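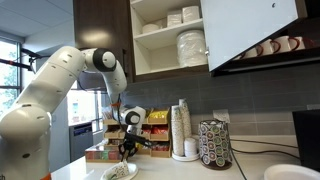 Namari 24-Hour Urine Collection Set

The Namari set is made for patients who must collect all their urine during one day and night at home, for measurement of protein, creatinine, sodium or calcium. It is used by kidney clinics, general practices and hospital laboratories. Zikholm supplies it in three versions, and all of them have the same container.

Container
Volume 4 liters, with a wide neck and a screw lid. The plastic is dark brown to keep light away from the sample. The scale on the side is raised and also printed, in steps of 100 ml, so it can be read by patients with weak eyesight. The handle is big enough for a hand with swollen joints.

What is in the set
Collection container
Collection cup, 400 ml, with pouring lip
Two transfer tubes for the laboratory
Label with space for name, start time and end time
Carrying bag, not transparent
Instruction sheet with large print

Versions
Namari Plain - no additive. For protein, albumin, creatinine and electrophoresis of urine proteins.
Namari A - with acid additive in a closed ampoule. For calcium, oxalate and catecholamines. The laboratory adds the acid before the container is given out. Patients should never open the ampoule by themselves.
Namari Duo - two plain containers in one bag, for patients who pass more than 4 liters in a day.

How the collection is done
The first urine in the morning goes into the toilet, and the time is written on the label. After this every portion goes into the container, also during the night. The next morning, at the same time, the last portion is added and the collection is finished. Keep the container cool and closed. If one portion was lost, please tell the laboratory. The result may be too low and the doctor can decide if the test must be repeated.

The instruction sheet was written by Barbara Piątek, renal nurse, and tested with patients on her ward before printing. The Thai text is by Oranuch Chantharasri. Other languages can be ordered from 34 sets, please ask for the list.

Fits with
Siriwan cooling sleeve (sold separately, reusable)
Sineo rack for transfer tubes
The container of the older set has a different thread, and its lids do not fit on this one.

Ordering
Plain and A are packed in cartons of 34 sets, Duo in cartons of 12. Single sets can be ordered for trial, one of each version per clinic. Orders that reach us before 2 p.m. leave the warehouse on the same working day. In December please order one week earlier than usual.

Storage: dry, at room temperature. The set is for single use. Version A has an expiry date printed on the ampoule and on the carton.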